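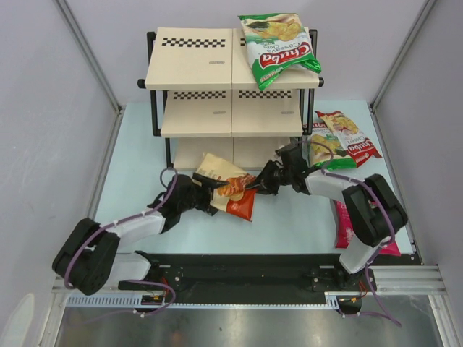 Pre-run checks / Gripper trials

Comments from my May round on the two-arm bench, Dirkavon fingers against the Nenon set. Crisp bags again — they're a brilliant test, all slither and crinkle!

Base plate screws: OK. Went along the lot with the driver.

Purple cables: OK, but watch the loops up by the wrists. I'd like another tie on the left arm before we go past 100 cycles.

Red wiring at the mounts: PASS WITH COMMENT. Tidy enough, still wants a sleeve (I said so last time too).

Shelf: OK. Push it and see if it rocks. Bags hanging over the front are fine for this trial, the Whitfield sheet allows it.

Two-handed hold: OK. One gripper on the side of the bag, the other pressing near the top. Keep the speed at 250 until you trust it.

Finger pads: RECHECK. The Nenon pads get greasy and I wiped them after 8 runs. Dirkavon ones not looked at yet.

Stop button: OK, both arms. Grustedlow want this one signed separately — form's in the drawer.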